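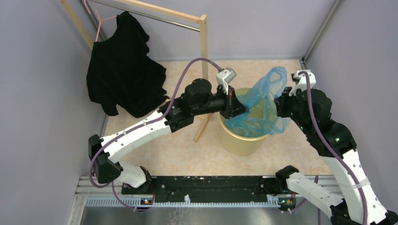 Subject: Re: [list] Open day at Stindura, did anyone go?
From: Elin Gwilliam

Hi all,

Bautista Echeverría wrote:
> I saw the notice about the Stindura open day in March but couldn't get
> away from work. Did anyone from the list make it? I'd like to know
> whether the two-arm household stuff is worth a trip, or if it's mostly
> a talk with slides. Also, can you get close enough to see the wiring?
> I'm stuck on cable routing for my own pair and would steal any idea
> going.

I went, and yes, go if they run it again! I meant to stay an hour and left when they were stacking the chairs.

There was a talk, but it was short (twenty minutes, maybe) and then they let us wander between the benches. The one I kept going back to was the chore bench, which they call Cavis. Two arms, a small walled table, and ordinary things from around a house. The job when I got there was putting a bag in a trash bin. One gripper on each side of a thin blue plastic bag, a pale yellow bin underneath, and the arms have to get the bag down inside and the edge over the rim. I know how that sounds, but I must have watched it nine or ten times. Thin plastic is horrible stuff for a robot. It folds over itself, it shines, it's half see-through, and it never starts in the same shape twice. I started holding my breath every time the fingers closed.

Some went beautifully. On one try the left side came up off the rim just as the right side went on, and the whole room groaned. They didn't hide the misses, which I liked a lot. The sheet taped up by the bench said 3977 recorded attempts at the bin job, of which 2784 were counted as good, and the woman running it was happy to talk about the rest. Mostly the bag slips out of one gripper, or both arms pull and neither gives. Clothes are next. They had a black T-shirt on a pink hanger on a little wooden rack at the side of the table, and she said they had only 268 tries at shirts so far and wouldn't show it until it was less embarrassing. I would have watched that too!

Bautista, your cables. You can get very close, the front is open. They run a purple cable from the module above each gripper back over the wrist and along the forearm. On the left arm it goes up in a big arch over the wrist and then follows the white cover down and curls around the elbow, so there's plenty of slack when the wrist turns. On the right arm there's a clear-ish strap wrapped around the forearm holding the cable in place. That's all it is, a strap. I asked if it slid and was told they redo it every couple of weeks. I've already copied it on my left arm and so far I've stopped snagging.

The other benches, quickly: Probert was sorting small parts into trays, very fast, behind glass, and I couldn't hear the person explaining it. Broltovum is their training software and was a screen and a long line, so I skipped it. If somebody else stood in that line please write it up.

Practical bits. Parking is behind the building and fills early, I walked from the bus. Get there before 10 a.m. if you want to talk to people at the benches, after lunch it was three deep. Coffee was free and pretty bad.

They're thinking about another one in the fall and took email addresses at the door. I gave them mine and will forward whatever comes. If four or five of us want to go I can drive from my side of town.

Elin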